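Equipment Review: Plotamell Hedeck Storage Trolley
Flostbridge Adult Learning Centre, Facilities and Stores
Issued 2/16/18

## Purpose of the review

The Centre has for several years kept its cleaning materials, table coverings and small consumables on open metal racking in the ground-floor store. The racking is sound but it cannot be moved, and staff preparing a room on the upper floor have had to carry what they need in boxes. The Hedeck trolley was bought in July to find out whether a wheeled unit would serve the teaching rooms better. This review sets out how it was assembled, how it performed in daily use and whether further units should be ordered.

One trolley was obtained through Fragkou, the Centre's usual supplier of storage goods. It was paid for from the ordinary furniture budget and neither the supplier nor the maker has seen this text before issue.

## The product

The Hedeck is a three-tier trolley with a steel frame, two fixed shelves and a pull-out drawer at the bottom. It runs on four castors, two of which lock. The shelves are supplied with a raised lip on three sides, the fourth being left open so that items can be slid in and out. A push handle is fitted at one end only.

- Internal shelf width: 43 cm
- Stated maximum load, evenly spread: 70 kg
- Finish on the unit supplied: pale grey powder coat
- Other finishes offered: white, dark blue

The maker also sells a set of clip-in dividers and a fitted cover. The dividers were bought with the trolley; the cover was not.

## Delivery and assembly

The trolley came flat-packed in a single carton, well protected at the corners. All fixings were present, with two spare bolts. The instructions are printed without words and are mostly clear, though the drawing for the drawer runners shows the left and right runners as if they were the same part. They are different, and fitting them the wrong way round prevents the drawer from closing fully. The correct runner is marked with a small stamped letter on its inner face.

Assembly took 33 minutes with two members of staff. One person could manage the shelves alone, but a second pair of hands is needed when the uprights are bolted to the base. The hex key in the carton is short and tiring to use; staff changed to a longer one from the Centre's own tool box.

## In daily use

The trolley was placed in service for 10 weeks, chiefly between the store, the two craft rooms and the kitchen. It was loaded each morning by the member of staff opening the building and returned to the store at the end of the evening session.

Movement on hard floors is good. The castors are quiet on vinyl and pass over the lift threshold without the load shifting. On the carpet tiles of the upper corridor more effort is needed, and with a full drawer the trolley tends to pull towards the side opposite the handle. Turning it in the narrow passage behind the craft rooms calls for some care, as the handle adds noticeably to the length.

The locks hold well on a level surface. They are worked by a small foot lever which is easy to press down and rather harder to lift, particularly in soft shoes. Two users reported stubbing a toe on the lever. A lever of brighter colour would help; the present one is the same grey as the frame. 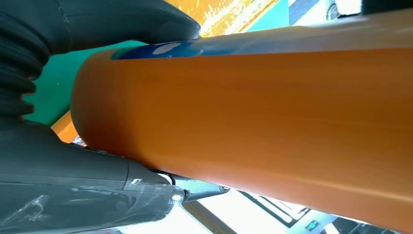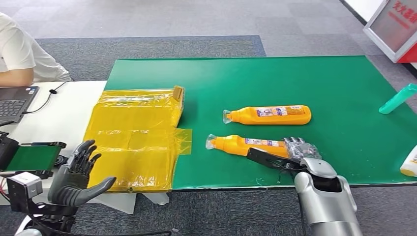
The shelves gave rise to more comment than any other part of the trolley. They are deep enough for folded cloths and boxed goods, and the lip is high enough to hold back a stack of paper towels on a slope. They are less suited to anything that has to be laid down. Plastic bottles with a rounded, slightly flattened body, such as the orange ones with the clear caps, can rest on their sides without trouble on a mat across a work table, but on the bare metal of the upper shelf they slid towards the open side whenever the trolley was turned. Cutting a piece of ribbed liner to the size of the shelf cured this. The Centre considers that a liner ought to be supplied as standard.

The clip-in dividers are of limited value. They can be set at fixed points only, and the spacing does not match the boxes in which gloves and wipes are commonly sold. They also work loose if a heavy item is leant against them. After a short time the dividers were removed from the upper shelf and kept only in the drawer, where they are held more firmly and proved useful for marker pens, tape and spare batteries.

The drawer itself is the best feature of the design. It opens to its full depth, so that nothing is lost at the back, and it has a stop which prevents it from being pulled out by accident. It has no lock. Users who need to keep cleaning products out of reach of the public should not rely on it, and the Centre has continued to keep all such products in the locked cupboard when the building is open to families.

## Cleaning and wear

The powder coat wipes clean with a damp cloth. Spilt poster paint came away from the upper shelf without staining, although some had to be brushed out of the corner where the lip meets the upright. There was slight scratching along the open edge of the lower shelf, caused by crates being slid in and out. No rust has been seen.

One castor became stiff with thread and hair collected around the axle. It was cleared with a pair of scissors and has given no trouble since. The castors can be unscrewed and the maker lists them as a spare part, though Fragkou did not hold them in stock at the time of asking.

## Points for the maker

The following remarks have been passed to Plotamell through the supplier.

1. The assembly drawing should show the left and right drawer runners as separate parts.
2. The brake lever should be easier to release and easier to see.
3. A shelf liner should be included in the price.
4. A second handle, even as an extra, would make the trolley easier to use in narrow corridors.

No reply had been received when this review was issued.

## Recommendation

The Hedeck is a solid trolley at a fair price and has reduced the amount of carrying between floors. It is recommended for rooms with hard flooring and for loads made up mainly of boxed or folded goods. It is not recommended for the carpeted upper corridor, where a model with larger wheels should be tried first.

The Centre will order one further unit for the kitchen, without dividers, and will buy ribbed liner by the roll so that both trolleys can be fitted at the same time. The metal racking in the ground-floor store will stay in place for bulk stock. Staff who wish to borrow the existing trolley for an evening class should enter the room and time in the stores book before taking it, and should leave the brakes on when it is returned.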